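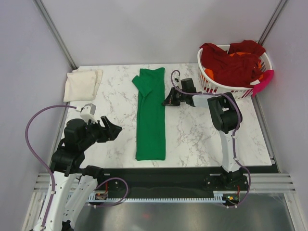
Grilora Reality Recap Set

Grilora is a text dataset of reality TV episode recaps, with each contestant mention linked to a cast list. It covers dating shows, cooking contests and two seasons of a house-share format. It was put together by Gerardo Donati and Serena De Luca at Uken as a test bed for name linking in casual entertainment writing, where the same person may be called by a first name, a nickname, a job title or a hometown within one paragraph.

Contents

The set has 284 recaps from 18 seasons. Each recap covers one episode. Seasons vary in length, so the number of recaps per season is uneven, and the dating shows take up more than half of the total. There are no finale recaps for the seasons in the held-out split. We kept those back because they give away the winner, and one of the tasks is to guess from earlier episodes who gets the most attention from the writer.

Files

recaps.jsonl holds the recap text, one episode per line.
cast.csv holds the cast lists, one row per contestant per season.
mentions.csv holds the linked mentions.
splits.csv says which season goes in train, dev or test.
nicknames.txt is a flat list of nicknames found in the recaps. It is for browsing only and is not needed for any task.
CHANGES.txt lists edits by version.

Fields in recaps.jsonl

recap_id: a short string, unique across the set.
season_id: matches season_id in cast.csv.
episode: integer, counted from the start of the season. Reunion specials use the number after the last regular episode.
title: the headline as written. May be blank.
body: plain text. Paragraph breaks are kept as a double newline.
writer: a code for the writer, not a name.
spoiler: true if the recap names who leaves in that episode.

Fields in mentions.csv

recap_id, start, end: character offsets into body. The end offset is exclusive.
cast_id: the contestant referred to, or HOST, or NONE.
kind: one of full, first, nick, job, place, pronoun_group.
checked: true if both annotators looked at the mention.

A note on pronoun_group. We do not mark single pronouns. We do mark phrases such as "those two" or "the other three" when the writer clearly means named people from the same paragraph. These get one row per person with the same offsets, so do not treat offsets as a unique key.
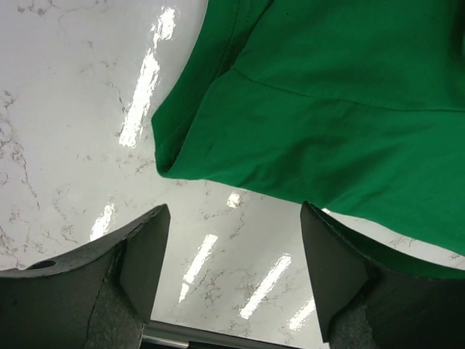

Offsets count Unicode code points. If you read the file in a language that counts UTF-16 units, recaps containing emoji will drift after the first one. The loader handles this for you.

Where the text came from

The recaps were written for Tendosell, an entertainment newsletter that covered reality shows and has since closed. The publisher, Lombardi, gave us permission to release the recap text for research use. Reader comments were never part of the archive we received. Photos and video embeds were stripped before we got the files, which leaves a few stray captions in the body text. We removed the ones we found and left a blank line in their place.

All contestant names were replaced before annotation. The replacement keeps the rough length of the name and its starting letter where we could manage it, so that jokes about two people with similar names still make some sense. Nicknames built on a real name were rewritten by hand. Show titles were replaced with season codes. Jobs and hometowns were left alone unless they were rare enough to point to one person, in which case we swapped in something close.

Annotation

Gerardo marked the first pass and Serena the second. They worked separately and then went over the differences. Most of the disagreements were about nicknames used for more than one contestant in a season, and about sarcasm, where a writer says "our hero" and could mean almost anyone in the room. If the two could not settle on a person, the mention was given NONE and checked was set to true. There are 61 such mentions.

Two-person dates caused less trouble than expected. Group dates were slow work. Some recaps list everyone present once and then refer to "the girls" for the rest of the section, and we do not link that phrase unless the full group is named in the same paragraph.

Splits

Splits are by season, never by episode. Please do not reshuffle them by recap, or the same cast will end up in both train and test and scores will look much better than they should. A few contestants appear in a second season as returning cast. They keep the same cast_id, and both of their seasons are always in the same split.

Known problems

Episode numbers in season S07 are off by one after the double episode.
Writer code W2 covers a staff writer and the guest writers who filled in for her in December. We could not separate them.
Some headlines name a contestant who is never mentioned in the body. Headlines are not annotated.
The spoiler flag was set by hand and is wrong in a handful of places, mostly where somebody quits partway through the episode.
Ages in cast.csv are as of filming for some seasons and as of air date for others.

Loading

Python 3.9 or later. From the top folder:

pip install -r requirements.txt
python load.py --split train

Add --no-spoilers to drop any recap with the spoiler flag set. The script prints a summary and writes a merged file to out/. It will overwrite an older merged file without asking.

License and use

Research use only. Do not try to work out who the contestants or writers are. If you come across a real name that slipped through, send the recap_id and the offsets to Serena De Luca and leave the name itself out of the message. Fixes go into the next version and are noted in CHANGES.txt.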